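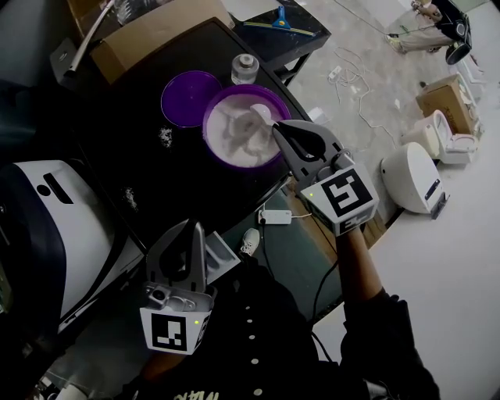
ok thread on what we've been doing with powders, bc people keep asking and I keep answering in DMs at midnight

short version: we wanted to know if demos collected with hand-held grippers (no robot in the loop) are good enough to teach scooping and lidding of stuff that clumps. Rigid objects, fine, everyone does those. Powder is mean

setup is cheap. two grippers, one in each hand, a fiducial marker on each so we can recover pose afterward, plus a head view. You wear it, you do the task, you do it again

the bowl of white stuff and its purple lid = the task we call Gostov. tips go to the rim, work the contents, then lid on. sounds dumb. is not dumb

why clumps matter: the surface never looks the same two times. Policy can't memorize a shape. It has to look at where the lumps are and pick an approach, and the old version just didn't, it went to the middle every time

the method part. We call it Staltine, blame Hakim for the name. Instead of training on full demos we cut each one at contact, where the fingers first touch the material, and train the approach and the contact piece with separate heads. They share the same image encoder. That's pretty much it

cut point comes from gripper width + a little jump in the pose track. No force sensor. Châu wanted a force sensor. Châu was maybe right, see below

numbers: almost 4,000 demos total, 200 held out for eval. held-out means new powder levels and new bowl positions, NOT new bowls. please don't quote this as new bowls

what we saw: the split model stops going for the middle. It goes to the near rim if the pile is low there and comes in steeper if its high. Baseline on the same data keeps plowing in. Gap is biggest when the bowl is close to full

what we did not see: any real gain on the lid. Lid placement is the same with or without the split. I spent way too long trying to make that plot look different

also spills. We left demos with spilled powder in. Bayu ran it both ways, and pulling the messy ones made things worse, the model got weirdly confident near the rim. so now they stay in and I wipe the table less

failure cases: if a chunk sticks up high enough, first contact gets flagged late and the cut lands in the wrong spot. this is where a force sensor would help. yes Châu. I know

second failure: marker at a bad angle to the camera, pose drops out for a bit, demo goes in the bin. Retno wrote a check that catches most of it before you take the grippers off so you can redo it right away. saved us so much pain

stuff we haven't tried: wet powder, sticky powder, anything see-through. Endang has a list. the list is long

code isn't out yet, cleaning it up, aiming for June. data after that, need to sort out teh file format first

if you've done contact segmentation without force and have a trick for tall lumps pls reply, I will read every paper you send

May 15, 2022, back to the bowl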